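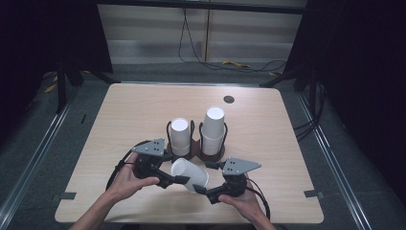 *Fig. 1. Paper cups and a two-ring cup holder on a table.*

## 3. Disposable and reusable tableware at Gidaddale

Our project asked how much waste the school cafe at Gidaddale makes from hot drinks, and whether a deposit on mugs would change that. Tudur Dafis did the counting at the trash station and I did the survey. We used November because there were no school breaks before the 20th.

### 3.1 Counting

Over 11 school days the cafe gave out 2288 paper cups. That works out to 208 a day. We got the number from the stock sheet, then checked it against the bins on two days. The bin count was lower both times. Some people carry their cups to class and throw them away there, so we kept the stock sheet number.

Lids were left out. The cafe buys them from a different supplier (Babić) and doesn't log them by day.

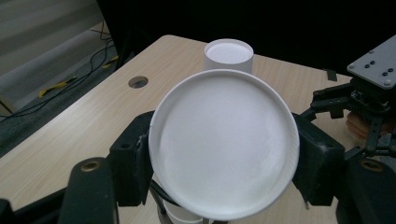

*Fig. 2. Round white plate with a raised rim.*

### 3.2 Plates

Plates were not part of the first plan. We added them after the cafe manager told us that plates come back much more often than mugs. Her view is that people eat sitting down but drink while walking. We had no way to test this in the time we had.

### 3.3 Survey

We asked 20 students and all of them answered. Most said they would pay a deposit if the return point was near the Irnby building, where the afternoon classes are.
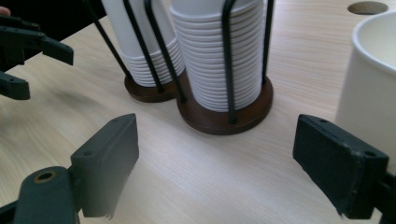
A few said they would just stop buying drinks. The question did not give an amount for the deposit, and it should have. Two people wrote in that they already bring their own bottle.

### 3.4 Problems

The Vastus spreadsheet template rounded our daily totals, so we redid the table by hand. The survey group is also small and mostly from our own grade.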